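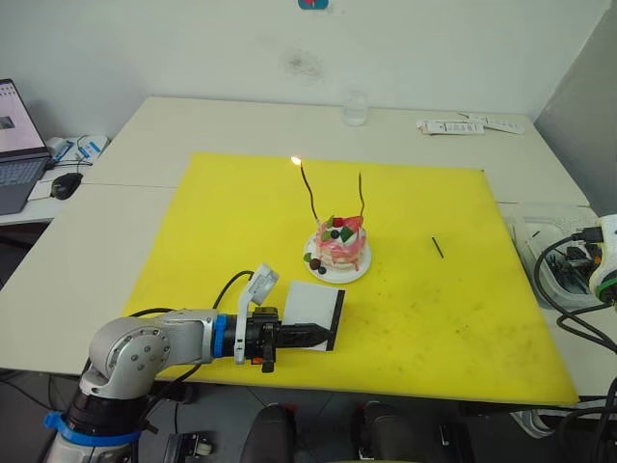

4.2 Candles and the Unfinished Cake

Figure 3. A decorated cake on a round white plate, set on a yellow cutting board. One of the two candles on top is lit.

Birthday etiquette has plenty to say about who cuts the first slice and almost nothing about the minutes before it. Our household diaries (3,194 entries, 716 of which mention a cake) suggest that those minutes are where most of the arguing gets done. Wallner and Kofler call this stretch the "lighting interval." We keep their term, having failed over two project meetings to come up with a better one.

A cake with one candle burning and one still waiting, as in Figure 3, occupies an awkward social position. Guests in our diaries disagreed on whether singing may begin. Families who had settled the matter in advance were rare, and most of them had settled it in December, after a bad experience in the fall.

Candle shape complicates things further. Straight candles give the person with the match a clear order of work. Wavy ones, like the thin dark pair in the figure, lean where they please, and diarists wrote about them with some bitterness. One entry from the Lomska group reads in full: "Curly candles again. Mother relit, Father sighed." We coded this as conflict, mild.

Toppings received less comment than we expected. Strawberry pieces, a blueberry and green leaf shapes share the top of the cake in Figure 3 with the candles, and chocolate balls have been given a place on the rim of the plate. In 17 diaries the rim was treated as common property - anything resting on it could be eaten before the song. Tanner, who coded these entries, argues that the rule is widely known and only its enforcement varies. Wyss disagrees, and his objections are set out in Section 5.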